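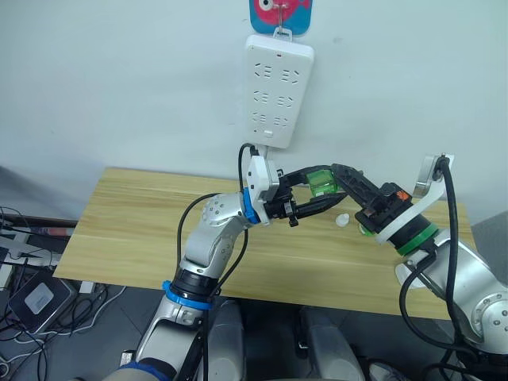 Our project was on household glare, i.e. how much lamp light bounces back off stuff in a normal room and whether people mind it. We did the survey in Costville and Skernum, 136 forms back in the end, 85 of them usable (the rest left page two blank). Main thing people moan about is shiny worktops. Walls came second. A light wooden tabletop against a white wall, say, was the pairing we put down as "pale on pale" on the form, and 71 of the 85 said they have one like it at home somewhere.

## Method

Paper forms, handed out in May. Light readings with the Yeon meter – borrowed, had to go back early so only one set per room. Readings taken at sitting height, curtains shut, main lamp on. We meant to do it again with the lamp moved but ran out of time.

## Results so far

- matt paint: lowest scores for glare, no suprise
- gloss paint: worst, esp. next to a window
- pale wood: in the middle, varied alot with the varnish

Skernum rooms came out brighter overall. Might just be the bulbs, we didnt ask about bulbs. Should have.

## Still to do

Tidy the table of readings, redo the Mimadska graph (axis is wrong), write up the limits bit.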